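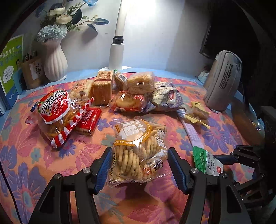 The biscuits on the flowered cloth

My aunt Inmaculada Ortuño covered the table with the flowered cloth at 9 in the morning, although the guests were invited for the evening. She put the light blue cover first and the flowers over it. Then she brought the snacks from the pantry and filled the table until there was no place for a plate.

"Who will eat all this?" I asked.

"Kumudini will eat it," she said. "And you, if you stop asking."

I was living with her since June, in the apartment over the old Retamal pharmacy. In those months I had learned that she bought food when she was worried. She could not read the Chinese letters on the bags, and I could not either, but she knew every one by its color. The golden crispy pieces with the red label were for noise. She liked guests who made noise. The thin round biscuits with the tiny dark specks were for my cousin Nerea.

Nerea had not visited us for 11 years. She had written one letter, short and polite, and it said she would come if the train was on time.

I took the bag of round biscuits in my hand. They stood on their edge behind the clear plastic, very close together, like people waiting in a line for tickets. I wanted to open it.

"Put it back," said my aunt, without turning her head.

I put it back, but a little crooked, and she came and made it straight. After that she went to the window. She came back and moved the same bag again, closer to the chair where Nerea used to sit.

At noon the telephone rang. My aunt let it ring for a long time, and I thought she would not answer.

"Yes," she said. "Yes. No, we have not eaten. We have almost nothing in the house."

She listened with her hand flat on the flowers of the cloth, between two packets.

"Bring bread," she said, and hung up, and sent me downstairs to sweep the steps.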